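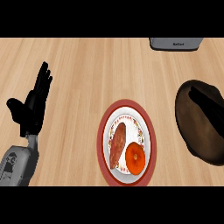
Our practice table in the simulator, sweet potato and all

So I joined the robotics club this year, which if you know me is pretty funny, seeing as I can't put a shelf up straight. But they said you didn't need to own any tools for the simulation team, just a laptop and some patience, and I have one of those!

Our project is called Clostel (don't ask, it was picked before I joined) and the goal is to get a robot hand to pick food up off a plate and move it somewhere else without flinging it. We're doing it all in simulation first and then the real thing is in March at the Bronden student meet. I keep saying "plenty of time" out loud and then going a bit cold.

My job is the plate. I picked the red placemat, and the white plate with the little flowers around it, and I'm way too proud of how it looks against the wood. The sweet potato is the hard one. It's long and lumpy and fatter at one end, so where the hand grabs it matters a lot, and it sits right up next to the orange fruit, so the fingers have to get in there without shoving everything off the side. My first setup had them much further apart and it was too easy – the club lead took one look and pushed them together. Rude, but fair.

We ran 631 tries on the sweet potato last week and I watched way more of them than I needed to. You start rooting for it! One of them had a perfect grip, lifted beautifully, and then just let go over bare table. I yelled loud enough that my roommate came in.

The plan is to get to almost 3000 runs before the break, changing the angle of the potato a little each time. After that we start on the thumb, because right now it sticks out to the side when the hand is open and we can't agree on how early it should start closing. I say early. I am outvoted.

The other team, Prastisska, is doing cups and they are very smug about it. Cups have handles!! Anyway, my laptop fan has been screaming for 45 minutes and I still have laundry to do, so more on this when the next batch is finished.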